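Ticket 3130: Scheduled exports stop partway through
Product: Corkier Reports
Opened by: Vandana Negi, Grernville office
Assigned to: Poonam Upadhyay
Status: Waiting on customer

Vandana Negi wrote:
The nightly customer export is supposed to have 693 rows. Since the update it stops at row 300 and the job still says Completed. Running it by hand gives the same file. Bimla Vashisht tried from her login and got 300 rows too, so I don't think it's my account. The filters haven't been changed since September.

Poonam Upadhyay wrote:
Thanks. Please open Settings, then Exports, and tell me what is in the Page limit box. Also check whether Split large files is on. I can see the job log from here — it shows one page requested and no second request.
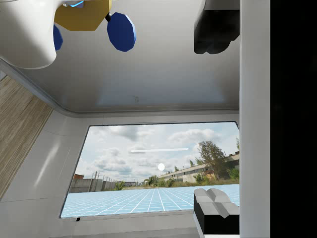

Vandana Negi wrote:
Page limit is 300. Split large files is off. I changed the limit to 1000 and saved, but it went back to 300 when I reloaded.

Poonam Upadhyay wrote:
The value is being overwritten by the shared template. Geeta Singhal is listed as the template owner, so she will have to change it there:
1. Open Templates and pick Nightly Customers.
2. Clear the Page limit box and leave it blank.
3. Save, then run the job once by hand.

Vandana Negi wrote:
Geeta is out until Thu 28 February. Can ownership be moved to me?

Poonam Upadhyay wrote:
Yes — your site admin can do that under Users. Please reply with the row count after the next run.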